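手臂停在半空的那几秒：一次夹爪故障的复盘

去年冬天，Sotutus 的双臂桌面操作平台出过一次事故。没有人受伤，损坏的东西加起来也不值多少钱，但项目因此停了十八天。负责现场运行的工程师 Bakari Mutiso 和负责安全审查的 Chepkoech Simiyu 在停机结束后分别接受了我们的采访，后来又一起坐下来，把两个人说法不一致的地方对了一遍。本文根据这几次谈话整理，发表于2022年2月6日。

Mutiso 在 Sotutus 工作的时间不长，之前做过包装线上的维护。他说话很慢，说到关键的地方会停下来在纸上画接线。出事的那台设备，团队内部叫它 Bolla。两条手臂，每条末端装一个平行夹爪，做的是桌面上的抓取和摆放：把方块放到盘子里，把盒子挪到指定的一侧，两只手之间传递物件。

“单看每个动作都很简单，”Mutiso 说，“难的是连续做。做到第几百次的时候，线会松，螺丝会松，人也会松。”

事故发生在一轮长时间测试里。按照日志，那一轮计划执行一千多次抓取，故障出现在第1237次。左臂要夹起一个小方块，移到桌子中间，松开，退回。前面都正常。到了松开这一步，夹爪没有张开。控制程序认为它已经张开了，于是命令手臂退回，接着又命令它去抓下一个物件。

左臂带着还没放下的方块，往下一个目标点降了下去。

“方块先碰到了下面的盒子，然后压到桌面上，”Mutiso 说，“手臂继续往下走。力矩限制是起作用的，但我们设的值偏高，所以它压了一会儿才停。那个时候右臂正在往中间来。”

右臂本来应该等左臂退出中间区域之后再进入。程序判断左臂是否退出，看的是左臂的任务状态，没有看关节的实际位置。左臂的任务状态写着“已完成”，右臂就进来了。两个夹爪的侧面撞在一起，左侧夹爪的一根手指弯了，安装支架出现裂纹。

当时 Mutiso 坐在操作台旁边，离急停按钮一臂远。他承认自己没有马上按。

“我看见它没松开，第一反应是看屏幕。屏幕上写的是张开。我就想，是不是我看错了。等我再抬头，右臂已经过来了。”

他按下急停，两条手臂断电停住。从夹爪没有张开到按下按钮，录像上是七秒。

Simiyu 对这七秒有她自己的看法。她是事后第二天被叫去的，先看录像，再看日志，最后才找 Mutiso 谈。她说她特意按这个顺序来，免得先听了别人的解释。

“很多人看完录像会说，操作员反应慢了，”她说，“我不同意这个结论。屏幕给了他一个错误的信息，而且我们平时训练他的时候，教的就是先看屏幕。他照着教的做了。”

她在报告里把原因分成了硬件和软件两部分。

硬件的问题在夹爪的位置反馈上。夹爪本体通过一根细电缆与手臂腕部相连，电缆里除了供电，还有电机指令和编码器信号。手臂反复做腕部旋转，电缆在同一个位置弯折，其中一芯的绝缘层磨破，开始间歇性断开。断开的恰好是指令线。夹爪没有收到张开的命令，自然就不动。

按理说，编码器读到的位置没有变化，程序应该发现命令和位置对不上。软件的问题就出在这里。驱动程序是从一个叫 Nyaga 的旧项目里移植过来的，旧项目用的夹爪没有位置反馈，驱动在发出命令之后等待一个固定时间，然后把状态直接改成目标状态。移植的时候，新夹爪的反馈数据已经接了进来，也写进了日志，可是状态判断那一段没有改。

“也就是说，数据一直都在，”Simiyu 说，“日志里清清楚楚，第1237次，命令是张开，位置读数是闭合。再往前翻，类似的情况已经出现过了。”

她让人把之前的日志全部过了一遍，结果找到68条记录，命令和实际位置不一致，持续时间都很短，多数是夹爪晚了一点才张开。因为最后都张开了，没有造成后果，也就没有报警。最早的一条，比事故早了好几个星期。

我问 Mutiso，那段时间他有没有觉得哪里不对。

他想了一下，说有。有几次方块落下来的位置偏了，该放在盘子中间的，落到了盘子边上，有一次滚到了桌上。他在值班记录里写过一句“左爪松开偏迟”，后面没有人接着问，他自己也没有再追。

“那会儿大家都在看成功率。成功率是够的。方块偏一点，只要在盘子里，就算成功。”
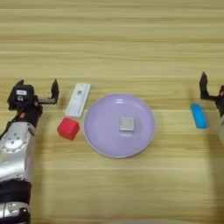

Simiyu 认为，成功的判定标准也应该写进事故原因。她在报告的初稿里写了这一条，有同事觉得扯得太远，建议拿掉，她没有拿。

“一个任务，手松晚了半秒，东西还是进了盘子，系统记一次成功。你记了很多次成功，就会以为夹爪没有问题。评分的那个程序和监测设备健康的程序，应该是两回事，我们当时只有前面那一个。”

两个人说法有出入的地方，主要在急停。Mutiso 在第一次采访时说，按下按钮之后两条手臂“立刻就停了”。Simiyu 则说，右臂在断电后又下沉了一小段，抱闸才完全咬住。后来一起看录像，Mutiso 同意她是对的。下沉的距离不大，不过右侧夹爪正好压在左侧夹爪的支架上，那道裂纹很可能是这时候出现的，或者至少是这时候变长的。

“很可能，我只能说到这个程度，”Simiyu 说，“录像的角度看不到支架背面。我不会在报告里写我没看到的东西。”

抱闸的问题后来单独做了检查。供应商 Zevico 派人来测了两条手臂的制动，右臂肩部的抱闸响应比左臂慢，仍在允许范围以内，最后还是换了。Mutiso 说换的时候他在旁边，拆下来的摩擦片看上去没有什么异常。他问过来的人，为什么没有异常也要换，对方回答说，既然已经拆开了。

停机的十八天里，真正用来修理的时间很少。弯掉的手指有备件，支架等了几天到货，电缆重新做了一根，走线改到腕部外侧，多留出一圈余量，并且在弯折的地方加了护套。剩下的时间基本都花在软件和流程上。

第一处改动是状态判断。现在夹爪的状态以编码器读数为准，命令发出以后，如果在规定时间内读数没有到位，程序不会进入下一步，两条手臂都在原地保持，屏幕上显示的是读数，旁边另起一行显示命令。以前屏幕上只有一行。

第二处是两条手臂之间的互锁。中间区域由控制器根据关节角度计算占用情况，一条手臂的任何一段还在里面，另一条就进不去。Simiyu 原本希望把这个判断放到独立的安全控制器里，跟主程序完全分开。因为要等硬件，目前仍在主程序里运行，预计三月份换过去。在那之前，双臂同时动作的测试一律降速。

第三处是力矩限制。原来的数值是做另一个任务时调高的，那个任务要把一个较紧的盖子按下去。任务做完了，数值没有调回来。现在每个任务有自己的一组限制，写在任务文件里，加载任务的时候一起加载，没有写的就不让启动。

“最后这一条，装上去第一天就拦住了我们自己，”Mutiso 说，“好几个旧任务都启动不了，全都没写。有人抱怨，我觉得挺好。”

流程上的改动，他讲得比较细。操作员每次开机先不放任何物件，让两只夹爪各自张开、闭合几遍，眼睛看着夹爪，嘴里报出来，再由另一个人核对屏幕。长时间测试中间要停下来检查电缆，用手顺着摸一遍，摸到发硬或者起皱的地方就记下来。值班记录里凡是写到“偏迟”“偏移”“异响”这类词的，当天必须有人签字处理，哪怕处理结果是继续观察。

关于急停的训练也改了。以前的要求是发现异常后确认情况，必要时按下急停。Simiyu 把它改成了先按，再确认。她还去掉了误按需要填写的那张说明表。

“那张表不长，填起来也就几分钟，”她说，“可是人在伸手之前会想到它。”

我问 Mutiso，改完以后有没有误按过。他说有，他自己就按过两次。一次是夹爪闭合的声音跟平时不一样，停下来检查，发现是一颗固定螺丝松了。另一次什么都没有发现。

“第二次我们找了一个下午，电缆、螺丝、日志，全看了，什么都没有。后来重新上电接着跑。没有人说什么。”

恢复运行之后的第一轮测试，用的还是同一个任务，左臂夹方块，移到中间，松开，退回。Simiyu 要求在测试中人为断开一次指令线，看系统怎么反应。他们做了一个带开关的转接头，接在左侧夹爪的电缆上。手臂到了盘子上方，Mutiso 拨动开关，夹爪没有张开，两条手臂停住，屏幕上显示命令张开、读数闭合，蜂鸣器响了。

他们接着又断开了编码器的信号线。这一次结果没有那么好。读数消失以后，程序把最后一个有效读数保留了一小段时间，期间仍然当作真实位置在用。如果夹爪恰好在这段时间里卡住，系统还是会判断错误。

“所以又停了两天，”Simiyu 说。这两天算在十八天里面。现在读数一旦中断，状态就变成未知，未知按故障处理。

谈到责任，两个人的态度都比较平淡。移植驱动的那位工程师已经调到别的组，Simiyu 找他谈过一次，他记得当时打算回头再改状态判断，在代码里留了一行注释。注释还在。她把这行注释原样附在了报告后面，没有写名字。

“换谁来移植都可能这样，”她说，“问题是这行注释在那里放了那么久，每次代码审查都有人看见，每次都觉得它跟这次的修改无关。”

她随后让团队把代码里所有写着“以后再改”的地方列出来，逐条看哪些和运动有关。清单比她预想的长，到我们采访时还没有处理完。

Mutiso 留着那根弯掉的手指，放在操作台的抽屉里。新来的人第一次值班，他会拿出来给对方看一眼，再讲一遍日志里的那68条记录。他说多数人对手指更感兴趣。

采访结束的时候，下一轮测试已经排好了。他要先回去摸一遍电缆。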